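Software notes: blur check before the planner
October 2024 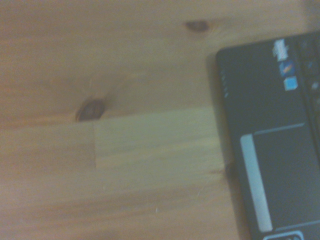
Why does the arm sometimes wait before it moves, even when nothing is in its way?

It waits for a picture it can trust. Since the September release the planner no longer takes the newest image from the wrist camera. It asks first for a sharpness score, and if the score is under 300 it holds the arm in place and asks for another image. Most waits are so short that you will only notice them in the log.

The change is in the perception module, which we call Drulau. Before, Drulau passed every image to the pose estimator, and the estimator always gave an answer. With a blurred image the answer could be wrong by several millimetres, and the planner had no means to know it. It made a good path to a bad place. Users at the Dollerden workshop reported this to us in spring as a planning fault, and we spent too long looking for it in the planner.

For the new check we went through 1,040 stored wrist images and marked each one by hand as usable or not usable. Then we compared three simple measures of sharpness with our marks. The one we kept is the variance of the Laplacian, which is old and well known and costs almost nothing to compute. We also tried a small trained network. It was a little better on images with reflections, but it needed its own model file and its own update procedure, and for this gain we did not want to carry it.

There is one weakness which you should know. A plain surface gives a low score even when the focus is perfect, for the reason that there are few edges in it. Wood with a soft grain is difficult in the same way. The check cannot tell such a surface from a blurred one. For this case we added a second rule: if 14 images one after another are rejected and the joint encoders say the arm is at rest, Drulau accepts the best of them and marks it as "low confidence". The planner then approaches at reduced speed and takes a new image halfway.

If you work over a plain table, you may see many of these marks. You can lower the limit in the settings file, under perception, sharpness_min. Please change it in small steps and run the replay tool after each step. We do not recommend setting it to zero. This turns the check off completely, and the log will not warn you.

The replay tool itself is also new. It is part of the Asen package and reads a recorded session without the arm being connected, so you can use it on an ordinary laptop. It shows the score of each image, the decision that was made, and the decision that would be made with your own limit. At present it opens only sessions recorded with the September release or later. A converter for older sessions is written, but it loses the time stamps of the gripper events and we will not publish it in this state.

Two smaller corrections are in the same release. The exposure setting is now saved together with the hand-eye calibration, and no longer returns to automatic after a restart. The message "no target" was shown both when the target was missing and when the image was rejected. The second case has now its own message, "image rejected", with the score behind it.

The Ó Dubhghaill site still runs the earlier version and will be updated after its current series of tests is finished. Until then, please do not copy settings files between the two sites, as the older version stops at start-up when it finds a name it does not know.

Sessions with many rejected images are useful to us. If you have one, put it in the shared folder with a short note on the lamp position and the surface.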